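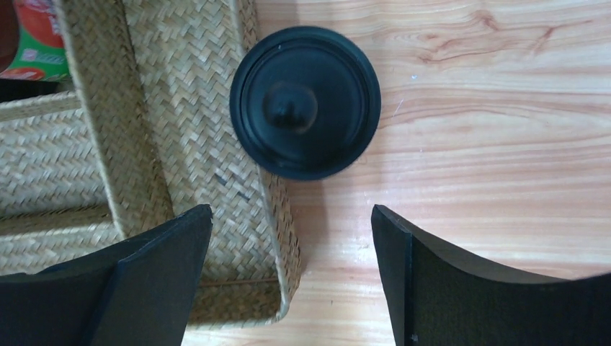

25th February
Posted to the list by the Taslow kitchen maintenance desk

Re: Simmer burners dropping out after cleaning

On the earlier question from the Bakent site:

> We have two Gastix four-burner ranges on the same supply line. Since the
> deep clean in December the front left simmer burner on the older range
> lights normally, runs for a few minutes on low and then goes out. On high
> it stays lit. The other three burners are fine. We have swapped the
> thermocouple with the one from the back left and the fault did not move
> with it. Inlet pressure looks normal. Before we order a valve, is there
> anything else worth checking?
>
> Also, does anyone still have the Baláž conversion sheet for the older
> orifices? Ours is missing the second page.

The thermocouple swap was the right first test. If the fault stayed at the front left position, the part itself is probably good, but that says nothing about where the tip sits in the flame. After a deep clean the bracket is often put back one notch low. On high the flame is tall enough to cover the tip anyway. On low it pulls in toward the cap, the tip cools and the safety valve closes. A few minutes is a bit long for that, but we have seen it when the tip is right at the margin.

Check in this order:

Close the range supply valve and let everything cool. Lift the cap and look at the seat. Dried cleaner on the seat will hold the cap up on one side, and the low flame then leans away from the thermocouple. Scrape the seat with a plastic scraper. No wire brush on the machined face.

Check the ports on the side nearest the thermocouple. Soak the cap in warm water and detergent, brush the ports out and dry the cap completely before it goes back on.

Refit, open the supply, light the burner and turn it to low. The inner part of the flame should touch the last quarter inch of the tip. If it does not, move the bracket.

If the flame position is good and the burner still drops out, measure the thermocouple voltage under load. We replace ours when they settle below 12 millivolts on low, which is our own shop limit and stricter than some people use. If the reading holds steady and the valve lets go anyway, order the valve.

One more thing on the bypass screw. Somebody may have turned it during the clean. Mark its present position with a paint pen before touching it, then adjust in eighth turns with the knob at low. Do this with the second range running as well - if the shared line sags with both ranges on, the low setting is the first to suffer, and a test with only one range lit will miss it.

On the second question, we have the Baláž sheet complete, both pages. The second page is mostly the table for converted units and the footnotes on altitude. The table stops at 2,285 feet, so it is of no use to the mountain sites. The scan is in the list archive as item 202. Item 100 has the same title but is the earlier issue with the wrong drill size in the third row, so please do not work from that one.

If you do end up replacing the valve, please post the part number stamped on the old one. There were at least two bodies used on that range and the mounting holes do not line up between them.

Taslow kitchen maintenance desk

Contact the list owner | Copyright remains with the poster | Back to top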